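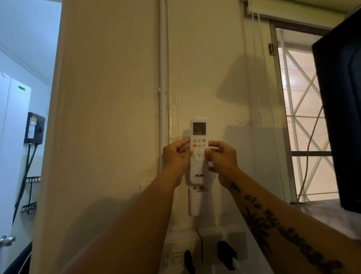 The Granow Hall canceled its Friday concert again, and again we got one line on the door. "Artist unwell." Fine. Singers get sick, they always have. But this is the third one since May and I'm starting to think the trouble is the building and how the people running it treat the ones who stand up and sing in it. Think how most of us deal with air at home. Remote on the wall, both hands on it, press till the room suits you. A performer at the Granow gets no such thing. The system is run from an office in Numthorpe, a 40 minute drive off, on a schedule, and if you're dressing in a room at 82 degrees an hour before you go on, well, you sweat. Then you walk out to a stage with cold air dropping on your neck.

I sang in choirs for 19 years. Never a name, never wanted to be. But I know what a bad room does to a throat. You dry out. You push. Next morning nothing comes. And you were told to drink tea.

So when a singer pulls out at five in the afternoon the talk starts. She's difficult. He was seen at dinner. Somebody's cousin works at the hotel. The Kanard paper ran a piece last week that was mostly guesses about one tenor's health, with a photo of him getting into a car. A car! What does that prove. I read it twice looking for a fact and found his age.

I don't want to know what's wrong with him. I'd like that on record. A ticket buys a concert and, if there isn't one, my money back. It doesn't buy the man's medical chart.

The refund, by the way. Almost 200 of us were standing outside in the rain when they put the sign up. Doors had been due to open at six thirty. They must of known by then, the musicians were already loading cases into a van on the side street. Would a text message have killed anyone? They have our numbers, they use them every time there's a gala to sell.

And the working week these people keep. The Magbanua tour, the one that was supposed to finish here, had 6 cities in eight days. By bus. I looked up the dates and there was one night off in the whole thing, and that was for a radio taping. Promoters will say the artists agreed to it. Sure they did. You agree, or they book somebody who will. Then a voice goes and everybody acts suprised and sends flowers.

I've heard the other side. Halls are broke, this year more than any. Empty seats by order, tape across every second row, a bar that can't open. Cutting a tour to a human pace costs money. I get that — but a canceled night costs money too, and you lose the audience's good will with it. My neighbor has already said she won't book for the winter season. She's been going since before the balcony was redone.

What would I do? Give the dressing rooms their own controls, to start. Cheap. Put a rest day in the contract, a real one, no taping. Tell ticket holders early, by phone, and leave the illness out of it. And the Kanard paper could send someone to review the concerts that do happen — there was a very good string trio earlier this month, thirty people in the room and not one line in print.

The spring program comes out soon. I'll probably buy again. I want the box office to know I'm annoyed about it.

10/23/20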